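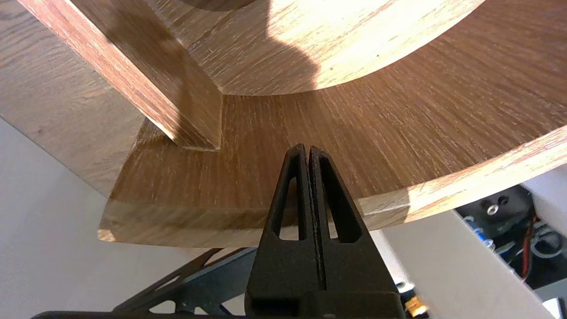 Thread: Landlord says "furnished." How furnished is furnished?

studel_flats
Moving to Hastlow in June. Listing says furnished. Lease says furnished. Neither one mentions a mattress. Am I being paranoid?

kettle_no4
No. My first furnished place in Grurinwood came with a bed frame and 2 lamps. I slept on the idea of a mattress for 12 nights.

Indrek Uibo
Bit dramatic. Most landlords aren't out to get you. Just ask for the inventory.

kettle_no4
I did ask. It said "bedroom: yes."

Ülle Lepik
I rent out a place through Veloso and I list everything, down to the spoons. A nightstand beside the bed is the sort of thing people assume and then get sore about.

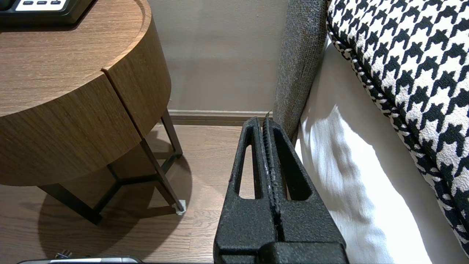

Same goes for curtains. I had a tenant hold back rent over curtains, and he had a point, though I didn't tell him so.

Indrek Uibo
Spoons is overkill. You'll be arguing over a teaspoon at move-out.

Ülle Lepik
I have argued over 4 teaspoons at move-out. I won.

studel_flats
OK, emailed the agent. Reply came at 4 pm: "The property is furnished to a furnished standard."

kettle_no4
Bring a mattress.

Indrek Uibo
Fine, bring a mattress. I still say no to the spoons.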